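We use cookies to remember your settings and count visits. By continuing to read you agree to this. Manage cookies

Print this article | E-mail to a friend

Teaching a pair of hands in the back of the Flalton workshop

When I got to the shared workshop in Flalton a little before seven in the evening, Dagim Gebremichael was on his knees under a bench looking for a screw, and he talked to me from down there for a good few minutes before either of us thought to say hello properly. He is a piano tuner by trade. He has rented bench space in the building for three years, first to restore actions and keyboards, and lately for the thing he calls Jemal, after an uncle who could never leave a room untidy.

Jemal is going to be a robot that puts things away. At the moment it is two arms bolted to a frame in Dagim's garage, a computer he bought secondhand, and a great many recordings of Dagim putting things away himself.

"People come in and ask where the robot is," he said, once he'd surfaced (he had found the screw, and put it in his shirt pocket, where I suspect it still is). "And I say, well, tonight you're looking at the part where I do the work and the robot gets to watch. They're always a little let down. My sister drove over from Tromcombe to see it and she sat on that stool and ate her sandwich and watched me tidy up for an hour."

The idea, as he explained it to me over tea, is that you hold a gripper in each hand, the same sort of gripper the arms will wear, and you do a job with them slowly and cleanly while everything gets recorded. Then you do it again, and again after that. A program learns from all those repeats what the arms ought to do. He didn't come up with the method and is quick to say so. He read about it, wrote to a few people who had tried it at home, and got long and friendly letters back from two of them, with drawings.

"I had the first pair of grippers working by September," he said. "Working is a generous word. The jaws closed but they didn't close on anything. I could pick up a sponge. I was so proud of that sponge!"

The present pair is his fourth version. The jaws are a good deal better, he told me, and the fingertips took him most of a winter, with different rubbers, different glues, and one batch he cured in the kitchen oven and will not be doing again. His wife agreed with him on that from the start.

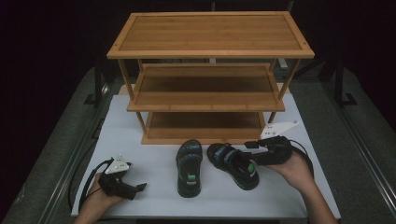 "Shoes are wonderful and they are awful," he said. "A box, you know where to hold a box. With a sandal you've got straps, you've got a sole that bends, you've got this open heel, and every place you might grab it wants to swing a different way. I like the heel strap. But then when you lift, the toe drops, so you have to plan for that before you ever close your fingers. You and I do it without thinking. I never noticed my own hands so much in my life, and I tune pianos."

I asked whether I could have a go, and he handed the grippers over with what I'd call visible courage. They are lighter than I expected, though the cables have opinions of their own about where your wrists should be. I had three tries at getting a shoe onto a shelf. The first shoe went on the floor. The second went on the shelf upside down, and Dagim said very kindly that it was a perfectly good place for a shoe. The third I'd have been happy to see in my own hallway, but he pointed out that I'd held my breath and hurried the last inch, and that a machine learning from me would learn the hurry too.

"That's what I throw away the most," he said. "The ones where I got there but I got there ugly. If I fumble and then fix it nicely, I keep that, that's useful, you want it to know how to fix a fumble. But rushing, no. I do 40 in an evening if the evening is good. Then I go home and look through them and maybe I'm happy with most."

His target is 1,000 good repeats before he lets the arms try the shoes on their own. He got the number from one of his letter writers and admits that it might be too many or too few. He writes the running total in pencil in an old tuning ledger, next to notes about humidity in other people's living rooms.

There was a long spell last year when he nearly gave it up. The recordings and the arms didn't agree with each other. Jemal would reach confidently for a spot a hand's width away from where the object was, close its fingers, and carry nothing at all over to the shelf with great care. He went over the software for weeks. The trouble was a mounting bracket that he'd drilled at his own bench, slightly crooked, and had been too fond of to suspect.

"I tell customers all the time, check the simple thing, maybe there's a pencil in your piano," he said, laughing. "There is very often a pencil in the piano. And then I go and spend six weeks like that."

Other members of the workshop have been drawn in by degrees. The woodturners next door lend him clamps and give him advice about shelves. A retired machinist from Biredgate remade the crooked bracket in an afternoon and wouldn't take anything for it except a tuning, so there is a spinet out in Biredgate that now sounds very nice indeed.

After shoes he'd like to try folded towels, and after that the dishes, though he says dishes in the tone other people use for mountains. He isn't planning to sell anything. His mother has trouble bending these days, and her front hall collects shoes the way front halls do when there are grandchildren, and he thinks a machine that could clear a path to the door would be worth having, even a slow one.

"Slow is fine," he said. "She's not in a hurry and neither am I."

He walked me out past the lathes, still talking, and then went back in to do a few more before they locked up.

Print this article | E-mail to a friend

Get our newsletter: local stories in your inbox every month. Sign up

Related items
Biredgate machinist looks back on a life in small parts
Shared workshop extends its evening hours
What to ask before you buy a secondhand piano
Tromcombe repair morning seeks more toasters
Readers' letters: the lathe noise question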